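# Section 4: Recording examples for the plug and cable tasks

Read this before you record anything. The vendor's quick start says you can be collecting within the hour. You can, and you will throw most of it away.
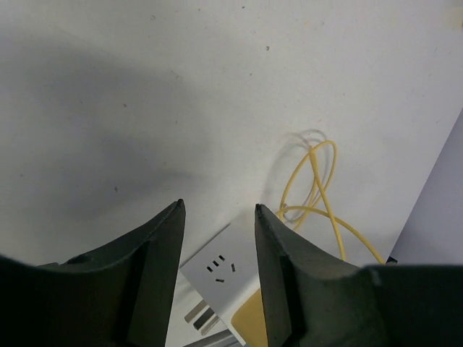 Section 3 left you with an arm that homes, a gripper that opens and closes on command, and a wrist camera that shows up in the recorder. None of that means you are ready to gather examples. The learning system copies what it is given, including your hesitations, your bad habits and the three seconds you spent scratching your nose with the arm parked. I have heard it described as "robust to noisy demonstrations." I would like to see the noise they tried.

These steps cover the Odato recorder as we run it at the Wimgate bench. If you have the Avulance version, the menus have other names but the order is the same.

## 4.1 Before the first episode

1. Turn on the arm controller and wait for the steady light. Blinking means it is still loading, whatever the screen says.
2. Open the recorder and pick **New session**. Don't use **Resume**. It keeps the camera settings from last time and does not tell you.
3. Type a session name: task, your initials, run number. No spaces.
4. Lock the exposure. Auto exposure makes the tabletop jump from gray to white every time a finger passes over it, and the model will happily learn from that.
5. Open the gripper all the way and check the wrist view. Both fingertips must be visible. If you see only one, the camera has slipped in its clip. Go back to 3.6.
6. Close the gripper on nothing. The tips should meet near the middle of the view. Open it again.
7. Record ten seconds with the arm still, then play it back.

> **Note:** Step 7 is the one people skip. The live view and the saved file are not made by the same part of the software, and a good live view proves nothing about what reached the disk.

## 4.2 Laying out the objects

The standard set for this task is one plug adapter and one loose cable. You don't need a clean table. Marks and specks are fine as long as they are not the only way to tell where things are.

1. Put the adapter down inside the arm's reach, at any angle. Turn it to a new angle for each episode. If you always leave it square to the table edge, you will get a robot that can pick up things that are square to the table edge.
2. Every few episodes, change which side faces up.
3. Drop the cable beside the adapter. Don't arrange it. People make very tidy loops when they think they are being random.
4. Check that no part of the cable is hooked on the prongs, unless you are recording the snag set (4.5).
5. Move your hands out of the wrist view before you start.

> **Caution:** Never use an adapter that is plugged in to anything, and never record with a live cable on the table. The fingers will close on bare prongs sooner or later.

> **Caution:** Keep the cable away from the table edge. If it goes over the side, the arm will follow it down as far as you let it, and the lower joint limit is set by software.

## 4.3 Recording an episode

1. Move the arm to the start pose. Press and hold the left pedal until you hear one beep.
2. Bring the open fingers over the adapter at a steady speed. Steady matters more than slow.
3. Line the fingers up across the narrow side of the body. Stay off the prongs.
4. Lower, close, and wait for the grip reading to settle.
5. Lift to the height marked on the post, hold for a moment, and lower again.
6. Open the fingers fully before you back away.
7. Tap the left pedal. Two beeps means saved. One long beep means it stopped without saving, and you have to do it over.

If you miss the grasp, don't stop. Back up, try again, and tag the episode **retry**. Missed grasps with a recovery are worth keeping. Missed grasps where the operator sighs and hits stop are not.

> **Note:** The wrist camera loses sight of things as you get close. A finger will cover part of the adapter, and the bottom of the view will cut off more of it. Don't lean over to look at the real table when that happens. The model can't lean over. If you can't do the grasp from the cameras it gets, you are teaching it something it has no way to see.

## 4.4 How many is enough

The sales sheet that came with our kit promised good results from 136 episodes. We recorded 136. The arm could then pick up the adapter when it was lying where it had been lying in most of those episodes, and it did a confident job of closing on bare table when it wasn't.

Our present set holds 1,390 episodes, picked from 1,715 recorded. The rest were dropped for camera slips, mixed-up names, and one long run by a trainee who was told that speed counts. It doesn't.

I can't tell you that 1,390 is the right number. I can tell you it was better than 136, and that adding variety to the layout did more for us than adding hours. Be wary of anyone with a firm figure, the Atallah add-on included. It shows a "data sufficiency" bar that turns green. I have watched it turn green on a folder full of the same episode copied over and over.

## 4.5 Tags

Pick exactly one before you save:

- **clean** - one approach, one grasp, no bumps
- **retry** - missed at least once, then got it
- **snag** - cable caught on a finger or on the adapter
- **junk** - anything you would not want copied

Don't be generous with **clean**. If you had to think about it, it's **retry**.

## 4.6 Ending the session

1. Pick **Close session** and wait for the file check to finish.
2. Play back the first episode, the last, and any one in between, all the way through.
3. Compare the episode count with your paper sheet. If they don't match, believe the paper.
4. Copy the session folder to the shared drive. Leave the local copy alone until the September cleanup.
5. Park the arm, then turn off the controller.

Corrections to this section go to Maysoun Mahasneh. Please include the session name and the episode number.

Last changed 16 Jul 2018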